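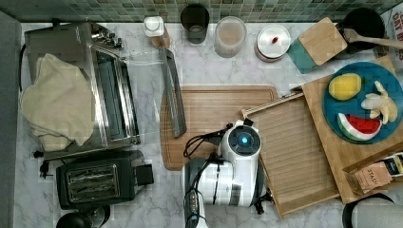

by Tarek Bitar

The acceptance schedule for the Guvimari kitchen contract had 14 lines, and Lozano had put her initials against all of them except the towel.

She read it again at the counter. Line 9: unit to remove cloth from toaster oven, fold once, place on board. Time allowed, 4 minutes. The towel was cream, crumpled and still on the oven. The arm stood over the cutting board with its blue light on.

"State," she said.

The log on her tablet gave her the state. Object located. Object class: cloth. Edge of object: not found. Retry.

A plate has an edge and keeps it. So does a toy lemon, and a box of tea. Flatitz, who wrote the grasp planner, had once shown her the score for the fruit, 100 passes without a drop, and had been pleased for a whole afternoon. Cloth was stored in the same table under a heading he had left blank.

"It wants a corner," said Flatitz, over the line from Tunlow. "Give it a corner and it will fold."

"Line 9 doesn't say I give it a corner."

"What does a person do?"

Lozano thought about this. A person picked the thing up anywhere, badly, and shook it. The corners arrived afterwards. She typed that into the remarks box and then deleted it, as the box was for faults.

She moved on to line 10, oven door, and left 9 open.
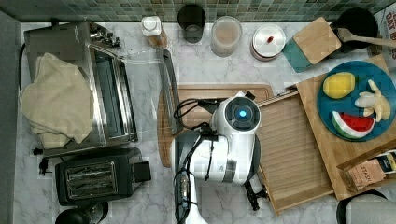
The counter at line 10, oven door open, towel outstanding.

Line 10 concerned the door only. The schedule allowed the door to be opened by either party, a clause Guvimari had asked for and Lozano had never liked. She entered the door as open, entered the angle as acceptable and did not fill in the column for which party.

"How long would you take?" Flatitz asked. "For the towel."

"Two seconds."

"And the plate?"

"The same."

"We're at almost a minute for the plate. They signed for the plate."

"They've got someone for the plate," she said. "They want to stop paying her in September."

The line from Tunlow was quiet. On the tablet the planner had begun another search without being told to, and the count of candidate edges went up, stopped, and went back to nought. She watched it do this until the clock for line 9 ran out.

Under result there were 2 boxes, pass and defer. Guvimari had not wanted a third. Lozano ticked defer, and in the space for the reason she wrote: cloth has no edge until lifted. Then she signed the sheet, picked up the towel by the middle and shook it out.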